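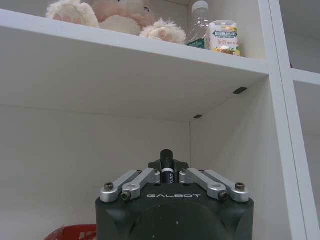 Grupo de Cultura Material y Vida Doméstica - Proyecto Skomdale

4. Objetos pequeños en estanterías abiertas

Llegamos a la parte del estudio que más nos ha entusiasmado: lo que la gente deja en una balda cuando no piensa en ordenarla. El corpus reúne 890 objetos procedentes de 36 viviendas de Judstead, todos ellos situados en muebles sin puertas. Habíamos previsto categorías bastante limpias (decoración, despensa, papelería), y la primera ronda de codificación las desbordó enseguida.

La Figura 6 muestra un caso que volvimos a mirar muchas veces. En una misma balda blanca conviven un peluche de tonos crema y rosa pálido, una botella de plástico transparente y un paquete de chicle Doublemint. Las patas del peluche cuelgan por delante del borde, mientras que el compartimento inferior está vacío. Es una agrupación preciosa para el análisis - un objeto afectivo, un envase y una golosina, uno al lado del otro - y resume muy bien lo que llamamos «vecindad mixta».

Figura 6. Vecindad mixta en un módulo de estantería blanca, con hueco libre bajo la balda.

Penrose propuso en su trabajo previo sobre Holroyd que los huecos libres atraen los objetos de paso. Nuestros datos invitan a matizarlo: hay baldas compartidas junto a compartimentos sin nada, y en las entrevistas de septiembre varios participantes hablaban de dejar las cosas «donde ya hay cosas». ¡Una expresión magnífica, que adoptamos como código propio! En algunas viviendas reunimos bajo ese código hasta 4 agrupaciones distintas. La relación con la altura de la balda se trata en el apartado siguiente.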